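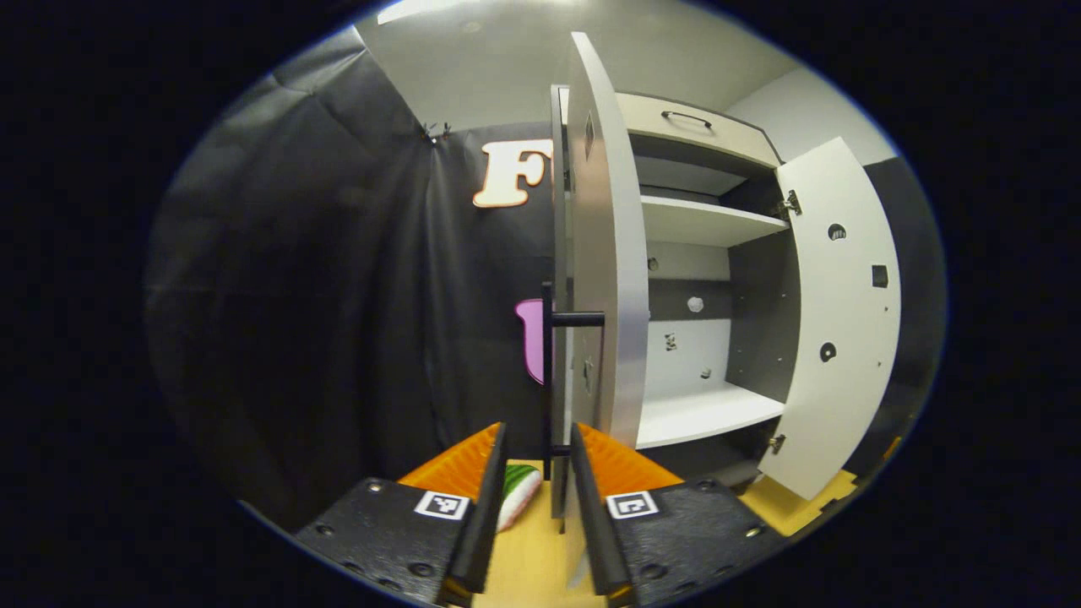
Feb 13, 2018

I finally got to the white cabinet this week. It has one drawer on top and two doors under it, and I had been putting things behind those doors since October without taking anything out.

I started with the drawer. Mostly batteries, takeout menus and two phone chargers for phones we no longer own. The menus went in the recycling. The chargers I offered to Danish Khattak, who said no.

The shelves took longer. I opened both doors all the way, put everything on the floor and wiped down the inside with dish soap and warm water. The gray parts of the back panel hide dust well, so I went over those again with a dry cloth.

What went back in: table linens on the upper shelf, board games on the lower one. I gave seven jigsaw puzzles to Naheed Janjua for her reading group in Faludlow. One of them is over 2,000 pieces (2,079, an odd number – it says so on the box) and I was never going to finish it.

I also tightened the handles with a screwdriver. The whole job took an afternoon, and 30 minutes of that was looking for the screwdriver. It now lives in the drawer. The hall closet is next, probably after Noreen's visit.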